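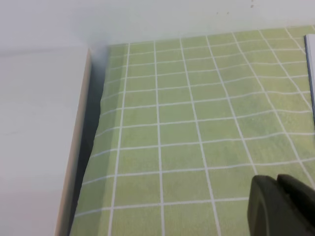

A green mat marked with a grid of white lines.

Serena Tedesco signed for Hartley Ladies in July, and for the first month she slept in the box room of the club secretary, Kelly Stockdale. She was 29, a left back, and she had just been released by a second-division club in Italy after six seasons.

"I had two other offers, both with better money," she says. "But Hartley telephoned me every Monday. The others sent one message."

Hartley play at Festhorpe Road, where the stand holds 3,000 people and is seldom half full. The manager, Ryan Haworth, wanted a defender who talks during the match. His team had lost too many games in the last ten minutes, and he believed that the reason was silence — the players were fit enough, but they did not warn each other.

Tedesco's English was weak then. She learned the words of the pitch first: man on, step, leave it, time. Her room-mate on away trips, the goalkeeper Sun-ja Tak, had learned the same list two years before and tested her on the coach.

She has now played 109 matches for the club, and her contract ends this summer. Haworth would like her to stay and to help with the under-16s. Tedesco has not decided. Her mother is alone in Drasetti, and the flight home is not cheap.

"I will tell Ryan before the last home game," she says. "He has asked me already three times, so he can wait a little."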